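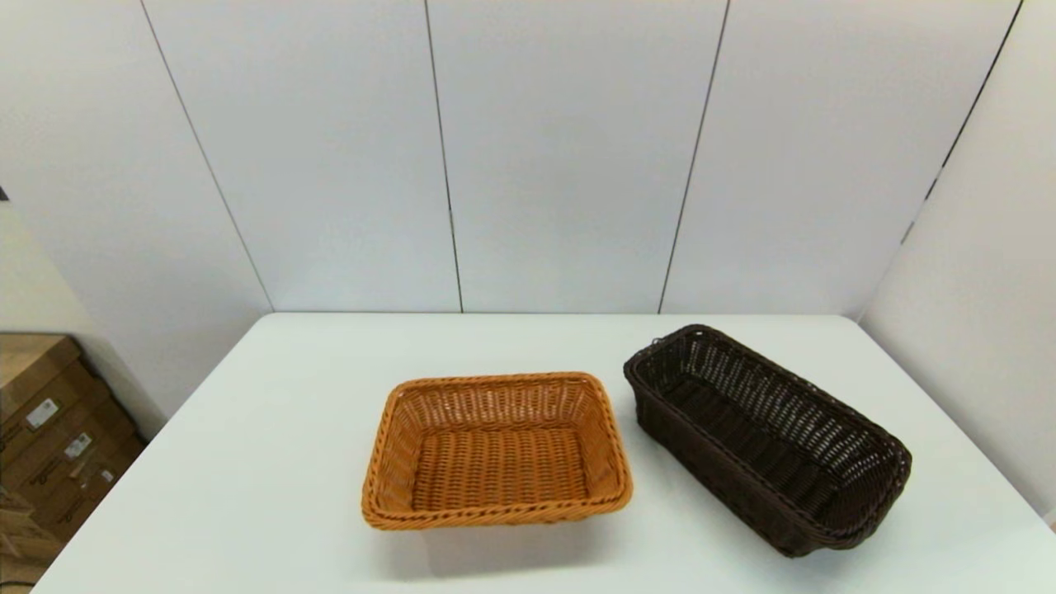
Home About Work stuff Garden Archive

Two months in with the new system and people keep asking me whether I still have a job. I do! It's a different one though, and I've been meaning to write it down before I forget what the old one felt like.

Quick catch-up for anyone new. I work at Lencho, we pack gift baskets, and until May the whole thing ran on hands. You got a basket, you checked it over, you filled it, you wrapped it, you started again. On my best day ever I did 117 (I have told everybody I know, sorry). Then Warnach bought us the Cusier line, and now the robots do the plain picking and the filling on the standard orders, and we do the rest.

The rest is more than I expected. Wicker is a pain for a machine. No two baskets are quite the same shape, the rims are bumpy, and some have a strand sticking up that will snag the wrap if you let it through. So I spend my mornings on checking. I run my thumb around the rim, tuck in or snip whatever pokes out, look at the weave on the bottom, and send it on. The dark ones are the worst because you really have to tilt them to the light. My thumbs are tougher than they used to be – my husband says it's like holding hands with a cat's tongue.

What do I miss? The talking, mostly. Four of us used to stand close enough to gossip all day, and now I'm at one end and Karlijn Baert is way down at the other watching a screen. We save it all up for lunch, and lunch has gotten very loud. What I don't miss is my shoulder hurting by 2 pm, every day, for six years.

The first weeks were rough, I won't pretend. In July the line stopped so often that we packed 245 orders by hand one afternoon just to make the truck, and I saw a few smug faces (mine was one of them). Lotte De Bruijn, who trains us on the software, took it pretty well and brought in waffles the next morning. She also asked us which baskets gave the line trouble and wrote it all down, and a lot of that got fixed.

My worry is the holidays. We used to bring in extra people from October on, and some of them came back every year, and I haven't heard a word about it yet. I asked and got a "we'll see." The pay for the rest of us went up a little, so I feel funny complaining, but I'd like to see those folks again.

Next week I start learning to reset the line myself. Wish me luck, I can't even set the clock in my car.

Contact | © Thumbs and Twine | Back to top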